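**Ticket 1068**
**Product:** Larumum soft caramel kit, large, with Tinell thermometer
**Problem:** caramels turn grainy, and stick to the paper
**Opened:** February 1, 2023
**Status:** open, please see my last notes

Hello Larumum support,

I write here because the chat window closed before I could finish typing. English is my second language, so I prefer to write it slowly and keep everything in one place. I will add to this ticket when I try something new.

I bought the large kit for making soft caramels to wrap. I made it once before, in August, and the result was very good: soft, smooth, a nice dark colour. Now it is summer and I have made two batches from a new kit and both are bad. The first went grainy overnight, like wet sand between the teeth. The second was less grainy but so sticky that the paper came off only in pieces.

What I use:

- the sugar from your kit, the full 800 g bag
- the glucose syrup from your kit
- cream and butter from the supermarket, full fat
- the Tinell thermometer that clips on the pot
- a Sotelo pot, the wide one
- gas stove, the medium burner

I followed the printed card. The card in the new kit is different from my old one. The old card says to put the glucose in at the start with the sugar. The new card says to put it in "when the sugar has melted". I don't know if this was changed on purpose.

---

**Note added, after the first answer from support**

Thank you for the quick answer. You asked me several questions and I answer them in the same order.

Did I stir while the sugar was boiling? Yes, a little. I was afraid of burning it. The card says "stir gently until melted" but it doesn't say when to stop.

Were there sugar crystals on the side of the pot? Yes, above the syrup there was a white ring. I pushed it down with the spoon. From your answer I understand this is wrong and I should use a wet brush.

Is the thermometer touching the bottom? I think not, but the Sotelo pot is wide and the syrup is not deep in it. To cover the tip I had to push the clip very low, so maybe it was touching at some moments.

Where did I keep the caramels? In an open tray on the bench, with a tea towel over.

---

**Note added, thermometer check**

I did the boiling water test as you explained. Water boiling strongly, tip in the middle and not touching the metal. I waited until the number stopped moving. I live nearly at sea level, so it should show 100. The Tinell shows 2 degrees under.

I took it out, dried it, and did the test again. Same result.

So if I understand correctly, when the thermometer says the caramel is ready, the caramel is already hotter than it should be. Then it should come out too hard, and mine was too soft! This confused me. I looked again in my notes and I see that for the second batch I took the pot off early, because the colour was getting dark and I was scared. So the thermometer is a real fault, but it doesn't explain the sticky batch. I would still like to have it replaced, please.

---

**Note added, third batch**

I changed these things:

1. Glucose in at the start, with the sugar and the water, as on the old card.
2. I stirred only until the sugar was dissolved, then I put the spoon away in the sink so I wouldn't be tempted.
3. Wet brush for the sides of the pot.
4. Smaller and deeper pot. It is an old one with no name on it.
5. Cream warmed before adding. Before, I used it straight from the fridge.
6. I took the pot off when the Tinell was showing two degrees under the number on the card. I also did the cold water test. A small spoon of caramel in a bowl of cold water made a firm ball that I could still press flat with my fingers.

Result: no grain in the evening, and no grain the next morning. The taste is very good, better than in winter I think, because I let the sugar go a bit darker before the cream. My neighbours had most of the corner pieces.

Stickiness is better but not solved. After one night on the bench the cut sides were shiny and a little wet. The middle of the block, where the air did not reach, was dry and firm.

---

**Note added, about humidity**

Support wrote that caramel takes water from the air and I should cut and wrap on the same day. I can do this, but the card says "leave uncovered overnight to set". In a dry house this is maybe correct. Here in summer it is very humid, and the windows in the kitchen are open all day. I suggest to change this line on the card, or to add one sentence for humid weather.

I tried with half of the block. One half I cut and wrapped as soon as it was cool enough to hold its shape. The other half I left uncut, well covered in baking paper and then in a closed tin. Next day the wrapped ones opened cleanly. The half in the tin was also fine, but I had to oil the knife for each cut.

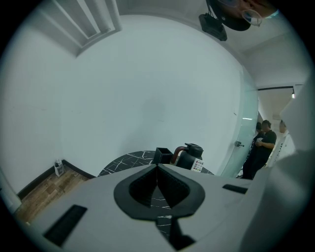

For the wrapping I used first your papers, and when they were finished I used the waxed ones from Skumside, which I had left over from making nougat. The Skumside papers come off more easily. Yours are prettier, but they feel thin and not very waxy. I held one of each with a drop of warm caramel on it, and on your paper there was an oily mark on the back side after a short time. Maybe the papers in this kit are from a different supplier than before? I still have a few of the old ones and they feel thicker.

---

**Note added, what I still need from you**

The grain I consider solved. For anyone who reads this ticket with the same problem: it was most likely the stirring and the ring of sugar on the pot, and the late glucose did not help. I didn't test each thing alone, so I can't say which one was the worst.

Still open:

- Replacement of the Tinell thermometer. I attached the receipt with the first message. If you need the old one back, please tell me how to send it.
- Which card is the correct one, old or new, for the glucose? I would like an answer to this before I buy another kit.
- The papers. I don't ask for money back, only for a pack of the thicker type if you have it.

I also have a question that is not a complaint. Can I put salt in the caramel together with the butter, or only on top at the end? The card for the small kit says on top. The card for the large kit says nothing. I tried a pinch in the pot with the third batch and I liked it, but I don't know if the salt changes how it sets.

Please keep the ticket open until the thermometer arrives. I will do the boiling water test with the new one and write the result here.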